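From: Sum-yee Yeh
To: Drastside Growers list
Date: 2024-10-10
Subject: Re: dahlias, lifting, and what to do with hands

Gráinne Mulligan wrote:

> Hi all, new to the list, moved to the Drastside end in March and
> inherited a bed full of dahlias from the people before us. No labels,
> no idea what's what. Neighbor says leave them in and mulch, his wife
> says dig them up or lose them. Which is it? Also, what do people do
> about gloves? I've wrecked two pairs this summer and my fingertips are
> split from the clay. And if I cut what's left for the house, how long
> should they last? Mine flop after a day.
>
> Gráinne

Gráinne, welcome. Typing this between things so excuse the mess. Taking yours in order, more or less.

The neighbor and his wife are both right, annoyingly. Depends where your bed sits. Up by the wall it drains and I've left tubers in there four winters running with a good thick mulch on top. Down at the bottom by the ditch, no chance, they go to soup. Dig a hole a foot deep after a proper rain and see if the water is still sitting in it next morning. If it is, lift.

Before the frost gets them, go round and label while there's still color to go by. Tie the tag to the stem, low down, not on a stick next to it. Sticks move. Pencil on plastic, the marker pens fade. I lost the names of a whole row that way and still call them Pink One and Other Pink One. 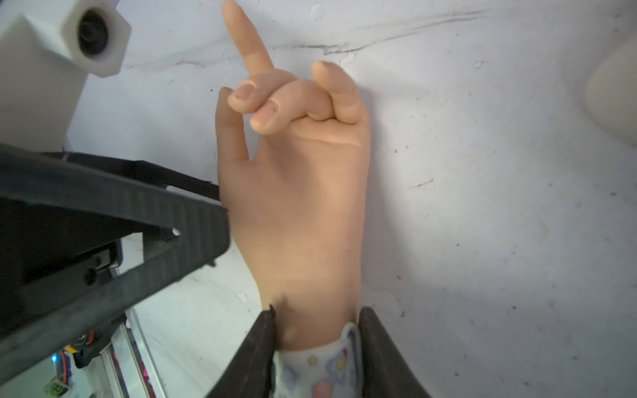 LIFTING

Wait for the first frost to blacken the tops, then give it another week or so if the ground isn't frozen. Cut down to a hand's width. Fork goes in well out from the stem, further than you think, and come at it from all sides before you lever. The necks snap if you pull on the stalk and a tuber with a broken neck is compost.

Shake off the worst, hose the rest. Upside down a few days somewhere airy so the stems drain out. Then into boxes of barely damp vermiculite. I lifted 227 last fall (yes, I know, I have a problem) and lost maybe a dozen, mostly from the box that sat next to the boiler.

Don't bother dividing now unless you are short of space. Eyes are much easier to find in spring and you wont cut a good one in half.

Somebody is going to reply and say dust with sulfur. Fine. I've done it and not done it and couldn't tell you the difference.

CUTTING FOR THE HOUSE

Flopping after a day is usually cutting too late in the morning, or too young. Dahlias don't open much once they're cut, so take them nearly full out, back petals still firm. If the back ones are papery it's over already.

Early, with a bucket of water right there with you. Strip every leaf that would sit under the waterline. Then the hot water thing — stems in a couple inches of hot tap water, leave them in till it has gone cold. Sounds wrong, works for me. After that a cool room overnight before they go anywhere. 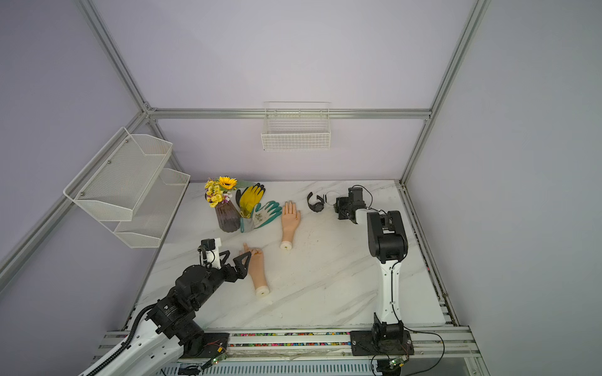

Change the water every day, and wash the vase too, properly, with a brush. The ribbed ones hold slime in the grooves. I use a few drops of bleach. Five days is good for a dahlia, so if you're getting that stop worrying. The little pompons go longer than the dinner plates, always have.

I got a sachet of Bevero with some seed and tried it on half a bunch. Couldnt see it made any odds but that was one bunch in a warm kitchen.

GLOVES

Knit back, rubber-coated fingers, bought a size down from what you'd guess. Loose ones fill up with clay at the fingertips and that's what is splitting your skin, the grit going back and forth. Leather is for roses. For tubers you need to feel the neck or you'll break it.

Rinse them while they're still on, under the outside tap, then peg them up by the cuff, fingers down. Two pairs on the go so one is always dry.
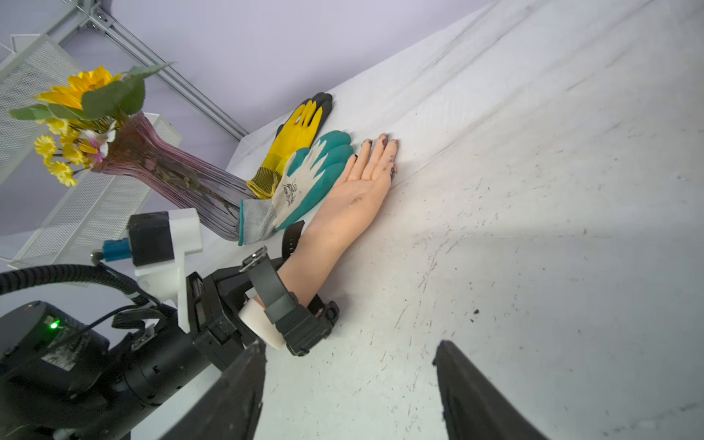
Teal and white glove, floral print on the back, next to a mannequin hand.

For the splits you have already, thick greasy hand cream at night and cotton gloves over it. Ugly but it's better in a week. Nail brush before the cream, obviously.

If you do lift and end up with more than you want, post here, there's always somebody after them. I'd take an orange.

Got to go, sorry for the length.

Sum-yee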